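3.2 Collecting the demonstrations

Most of what our arm knows about putting food away it learned from people, and so we would like to spend a little longer on those people, and on how they did their teaching, than a methods section usually does. We worked with two ways of showing the robot a task. In the first, which we call hand guiding, the teacher takes hold of the arm near the wrist and walks it through the motion with the motors let go. In the second, remote control, the teacher sits at a desk and moves a small handheld controller, and the arm follows along. Both were set up in the Lakesstead lab in June, and both recorded the same things: joint positions, the opening of the gripper, and video from several viewpoints.

The task family, which we named Tukau, is deliberately homely. There are a few pieces of toy food, a bowl, a plate and now and then a soft toy, and the teacher is asked to bring one piece of food to one dish. We did not tell teachers which path to take or how fast to go, only which item and which dish, read aloud from a card.

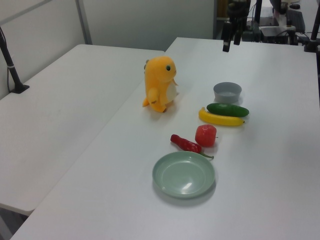

Before each demonstration the items were moved a little by hand, so that the arm could never get by on memory alone. Italo Melis, who did most of this moving, was asked to be generous about it: turn the long things, let things touch, and push a dish farther away than seemed kind. We kept 1,852 demonstrations by remote control and 2,633 by hand guiding. The numbers differ because hand guiding is quicker to pick up, and we were reluctant to send a willing teacher home just to make two columns match.

Our 23 teachers came to us with very different backgrounds. A few had flown drones or played a great many video games, and several had never touched a robot at all. Each had a practice period with Nives Grasso sitting beside them, and nothing from practice went into the training set. We are very glad we took the time for this! The early remote control attempts were full of long pauses in midair while the teacher worked out which way was forward, and a policy trained on such pauses will faithfully learn to pause.

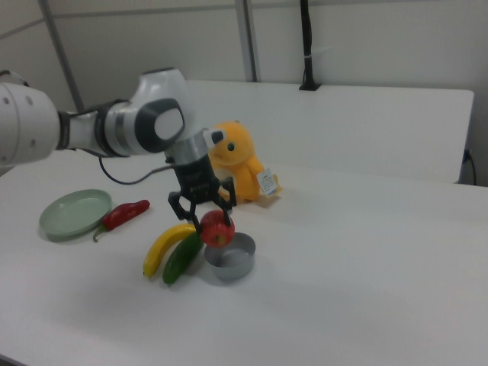 Why not simply use hand guiding for everything, if it is easier to learn?
The teacher's hands and sleeves end up in the video, and the robot then learns from views it will never have when it works alone. Remote control keeps the teacher out of the way, at the price of losing the feel of contact.

That loss of feel matters most in the last stretch of the motion, when the item is over the dish and the teacher has to decide when to let go. With a hand on the arm, one can sense the food brush against the rim. From the desk one has to judge by eye, and our teachers tended to stop high, think it over, come down a little more, and then open the fingers. We kept these small corrections in the data. Tolera Tefera argued for this from the beginning, on the grounds that a robot which has only seen perfect approaches has no idea what to do after a poor one, and our results in Section 4 rather bear him out.

We also asked the remote teachers to clear the dish after letting go, lifting the open gripper well above the food before ending the recording. Demonstrations that stopped at the moment of release left the policy lingering over the dish.
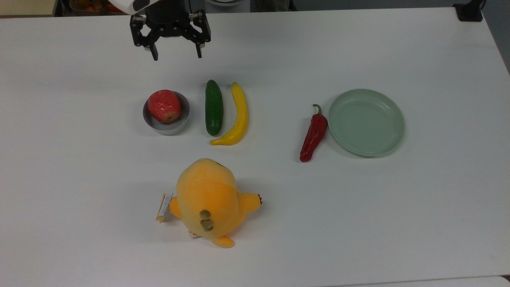
Figure 3. Toy food setup with the apple in the bowl and the gripper open above the table.

Every recording was watched once by someone other than its teacher, usually Giorgia Mazza or Mervyn Entwistle, and was marked as kept, kept with a note, or dropped. We dropped a recording when the wrong item had been moved, when food left the table, or when the video and the joint data had drifted apart by more than 75 milliseconds. Clumsiness alone was never a reason. The notes are released with the data, spelling mistakes and all, and we hope that other groups will find them as useful as we did when a policy does something puzzling and one wants to know who taught it that.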